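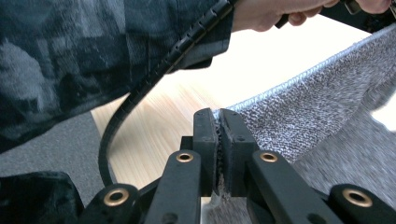
Gripper on the hem, Tuesday session.

We are in week seven of the robotics club and we have moved from blocks to cloth. I thought cloth would take us one evening. It has taken three so far and we are still on it.

The club meets in Putimstead, upstairs, from 6 until whenever Rodrigo Moya wants to lock up. There are 16 of us on the list, and on a good night most of them come. We split into two teams in the spring. Mine is called Weker, after a word someone misspelled on the sign-up sheet. The other team is Bondarchuk. Both teams use the same kind of hand-held gripper, with two flat black fingers, and squeeze it from the handle.

The task for May is simple to write down. Pick up a piece of knit fabric by its hem, lift it clear of the table, and lay it back down with the hem straight. You get 33 seconds. Rodrigo sets the time limits and does not explain them.

The hem is the best place to grab because it is stitched tighter than the rest. If you take the body of the cloth, it stretches and you end up with a long sag on one side. If you take the very end of the hem, the fabric twists as the fingers close, and then it will not lie flat when you put it down. We have tried both many times.

Loose fibers are the other problem. They get into the gap between the fingers and stay there, so now we pick them out between runs. I keep a pair of tweezers in my bag for it.

Edon, the little logging program we use, saves every run with a number and a note. I have been bad about the notes. Last week I went back to find our best run and had over a dozen entries that just said "ok" - no idea which one I wanted. So I am writing full sentences now, even when it slows things down.

Next session we try it with the cloth already folded once. Bondarchuk started on that a week before us and they say the top layer is easy to catch but the bottom one comes along with it. I want to try coming in lower and closing more slowly. If that does not help, we will go back to the single layer and work on the time.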